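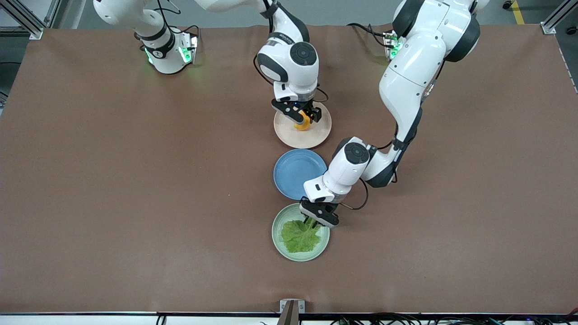
How long can dinner plates sit out at a potluck before the food has to go?

Posted by gosascombe_kitchen, 15 April 2022

Hi everyone, long-time reader and very occasional poster. Our street in Urnardale puts on a big shared supper every July, and this year it has landed on me to sort out the food table. I said yes before I had thought it through, which is how I end up with most of my jobs!

My question is about timing. In past years people brought their dishes whenever they liked, the whole lot went out together, and folks grazed until it got dark. I never heard of anyone getting sick, but I do remember a bowl of potato salad that had been in the sun a good long while, and I walked right past it. I would like to do better without turning into the food police. Do I put everything out together or in rounds? And what do you do with a neighbor who is very proud of her deviled eggs and wants them front and center from the first minute?

We have two big coolers, one outdoor outlet, and a garage with an old fridge that mostly works. Thanks in advance, and sorry for going on.

plumline

Two hours out, or one if it's over 90 degrees. After that toss it. Chips and cookies can stay.

Trakitz Hall Suppers

Oh, I do love a street supper, and I'm glad you asked before the day. I have been setting out food at our hall for years, and the answer above is the rule I go by, but let me tell you how it works out in practice.

Rounds, every time. Ask people to bring cold dishes in two smaller containers if they can, and keep the second one in a cooler with plenty of ice. When the first bowl has had its turn, take the whole bowl away and bring out the fresh one. Please don't scrape the old food on top of the new – I have seen very sensible people do this. A strip of masking tape on the side of the bowl with the time written on it saves a lot of guessing, and guests don't notice it.

For hot food, slow cookers are your friends, but only for keeping things hot. They take far too long to warm up something that came out of the fridge, so ask people to heat their dish at home first. With one outlet you'll want to be careful about how many you plug in, too. We tripped the breaker at the Yazıcı Street picnic and ate lukewarm beans by flashlight (still a lovely evening).

As for the eggs, set a shallow pan of ice under the platter and put out a few at a time. Tell your neighbor you want to be sure the late crowd gets some. It's true, and she'll like hearing it.

I'd also put a cheap thermometer in that garage fridge the night before. You want it at 40 or under, and "mostly works" makes me a little nervous!

biscuit_and_jam

We just do desserts and bread now and everybody eats dinner at home first. Less fuss. Also put the plates at one end and the forks at the OTHER end, otherwise people have to hold forks the whole way down the line and drop them in the dip.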